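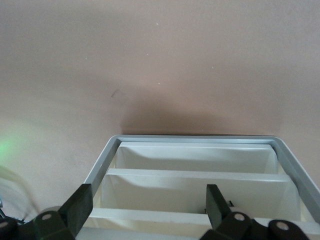 A reader wrote in last month to say that her small studio had finished a website it was proud of, had looked at the entry form for a design award, and had closed the tab again after ten minutes. Was there any way to do it without losing a week? There is, and I've been meaning to write it down for ages, so pour yourself something nice and settle in.

I'll use our Sullari entry as the thread through all this. Sullari was a long scrolling web story we built at Griltwood about a river and the people who live along it, and it was the first project we ever entered for anything. We made plenty of mistakes with it (I'll get to the worst one).

Step 1. Pick the category before you write a word

Read the full category list, including the ones that sound dull. We were all set to put Sullari under Best Website, where everybody goes, until we noticed a category for editorial features further down the page. Look at last year's shortlist in each one and ask yourself whether your project would look at home there. If you're torn between 2 categories, check what a second entry costs. Many awards give a discount, and some let you reuse the same text.

Step 2. Write the short summary first

Most forms ask for a summary of 200 words or so and then a longer case text. Start with the short one. Say who the project was for, what they needed, and what you made, in that order and in words your neighbor would understand. Our first draft for Sullari spent its whole opening paragraph on the animation library — which we loved dearly, and which no judge had asked about.

Step 3. Gather your proof

Visitor numbers, time on page, a kind email from the client, a mention in the local paper. Put it all in one folder and ask the client in writing whether you may share it. Do this early! When we entered the Nakamura booking site, the client was delighted to help but needed 7 working days to get the figures approved, and we had left ourselves rather fewer.

Step 4. Make the project easy to visit

Judges may open your link months after you send it. If the site will change or come down, put a frozen copy at its own address and leave it there until the winners are announced. Test it on an old phone and in a private window. If there's a login, make a guest account and try the password yourself, typing it out by hand exactly as it appears on the form.

Step 5. Submit 48 hours early

And now the worst mistake. We sent Sullari in on a Friday evening, minutes before closing, and the card payment bounced. The help desk had gone home. They were very sweet about it on Monday and let us in, but I wouldn't count on that twice.

Save the confirmation email, and keep a copy of every answer you typed, as plain text, somewhere the whole team can find it. When we got around to entering the Sedcombe museum guide the following April, half the form was already written.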